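Search this book Enter a word or phrase

By Chelsea Mottram – 11 July 2024

Chapter 4
What the Quotation Leaves Out

The arm is the cheap part. Students dislike hearing this, having spent three chapters learning how to choose one, and finance officers dislike it more. Consider the laboratory at Hunddale, which set out to automate its pipetting and budgeted for one arm, one gripper and a small sum marked 'sundries'. By October the sundries had overtaken the gripper and were gaining on the arm. 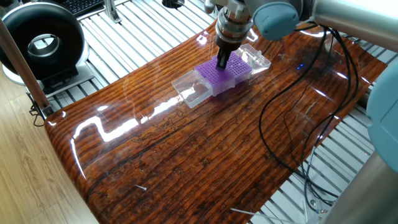
Pascal Gerlach, who inherited the spreadsheet, sorted the extra spending into 192 lines. Fingers, cables, brackets and a table that stayed put all had lines of their own. So did tip racks, at up to 300 a year – a figure the supplier had not been asked for and had not offered.

In this chapter we build a budget from the bench upwards. We begin with the task, price everything the task touches, and only then open the catalogue. Section 4.1 covers fittings and spares. Section 4.2 deals with staff time, which most plans value at nothing.

We use cookies to improve your reading experience. Accept Manage settings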